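Eltidex Cuts the Price of Its E-Reader, Keeps the Button You Hate

By Elli Nieminen
30 Sep 2022

The Eltidex Folio 2 went on sale this morning at a price that would have seemed like a typo when the thing launched. If you bought one in its first week, you may want to skip to the next story and have a glass of water.

For everyone else, it's a decent deal. The Folio 2 is the larger of the company's e-readers, the one with the stylus and the cover that folds into a stand if you hold your mouth right. It has a sharp screen, a warm front light and a battery that outlasts most people's interest in the book they're reading. Reviewers liked it at launch and then told you not to buy it, which is a hard thing to put on a box. The trouble was the cost. A reader that runs as much as a midrange laptop has to do something a midrange laptop can't, and "be read in the bath" only gets you so far (Eltidex does not recommend this, by the way, though the case is rated for it).

The cut applies to both colors, gray and the other gray. It covers the model with the stylus in the box. The bare model, sold without one, has been dropped altogether, and the company's store now sends anyone looking for it to the full bundle with a cheery banner about "simplifying your choice." Choice has been simplified to one.

Fotis Papadakis, the product manager for the Folio line, was asked whether the timing had anything to do with a Folio 3.

"We're always working on things," he said.

Asked whether one of those things was a Folio 3, he said the Folio 2 had a long life ahead of it and that people should feel good about buying it. He then talked for a while about page-turn speed. Readers who have followed this company before will know how to weigh that. The last time Eltidex slashed the price of a reader in the fall, the replacement showed up in December with a slightly thinner bezel and a fresh set of cases, none of which fit the old one.

What the discount doesn't fix is the power button. It still sits on the bottom edge, exactly where your little finger goes when you hold the reader one-handed, and it still puts the whole thing to sleep at the touch of said finger. A thread about it on the company's support forum has 3908 replies. The official one, near the top, suggests holding the device with both hands. A more useful one, a good way down, comes from a user named Bohumila Gajdoš, who glued a rubber washer around the button and hasn't had an accidental shutdown since. She posted a parts list. It is a washer and glue.

Eltidex has at least taken care of a couple of the other complaints. A software update that went out with the price change brings back the option to sort a library by date added, which vanished last spring for reasons the release notes describe as "performance." Handwritten notes can now be exported as plain files without going through the company's cloud account first. And the stylus eraser, which used to remove whatever you'd written plus a bit of the line above, has been reined in. I spent an evening scribbling in the margins of a very dull mystery and lost only what I meant to lose.

There's also a new split view that puts a book on one side and a notebook on the other. It works, it's a little slow, and on a screen this size it gives you two columns of text, each the width of a grocery receipt. Students will like it. Students with good eyes, anyway.

Library lending is where the Folio 2 still earns its keep. It borrows and returns without a computer, and it will hold 21 loans at a time, a limit I have never seen explained and have certainly never reached. Magazines look better than they have any right to in black and white. Comics look like comics that have been left in a window.

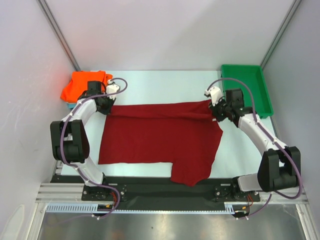 Robot arms, red cloth

Not everyone is thrilled. Keabetswe Masilela, whose shop Masilela in downtown Skarkbridge has sold Eltidex readers since the first one, found out about the cut the same way her customers did, by checking the website over breakfast. She had a shelf of them at the old price. By lunch she had a shelf of them at the new price, and a question in to the company about who would be covering the difference.

"They told me it's under review," she said. "I asked who was reviewing it. That's under review too."

Papadakis said resellers would be "looked after" and that the details would go out soon. He didn't say how soon. Masilela says she'll go on selling the reader in the meantime, mostly to people who come in for a charger and stay to complain about the button. She keeps a bag of washers behind the register now.

If you already own a Folio 2 and bought it in the past 3 weeks, you can ask for the difference back. You'll need the receipt and the serial number, which is printed on the back of the device in a type size that suggests some embarrassment. The form is on the company's site under Account, then Orders, then a page called Other. Store credit is the default, and the box for an actual refund is farther down. It does exist. Purchases from resellers don't qualify, so if you got yours from a shop you're at the mercy of the shop.

Then there's the competition, for which the word may be generous. Zivine's big reader costs less even after this morning's cut, and its power button is on top, where God and common sense intended. It also has a duller screen, no library lending and a bookstore that seems to stock mainly guides to using the bookstore. Ximena Serrano, who reviewed it for us last year, called it "a nice slab with nothing on it," and a recent look suggests the slab has not changed. If all you want to read is your own PDFs, get the Zivine and spend the savings on a case. If you borrow books, or write in them, the Folio 2 is the better machine at the new price, and was the better machine at the old one for anyone who didn't have rent to pay.

The sale price isn't marked as temporary. It isn't marked as permanent either. Eltidex's store page says "while supplies last," and when I asked how long supplies were expected to last, I was referred back to the store page.

One more note for current owners: the update restarts the reader twice and takes long enough that you should plug it in first. Mine sat on a blank screen for a while in the middle and then came back with every book in place, and my spot in the mystery, too. I know who did it. I'm going to keep reading anyway, with both hands.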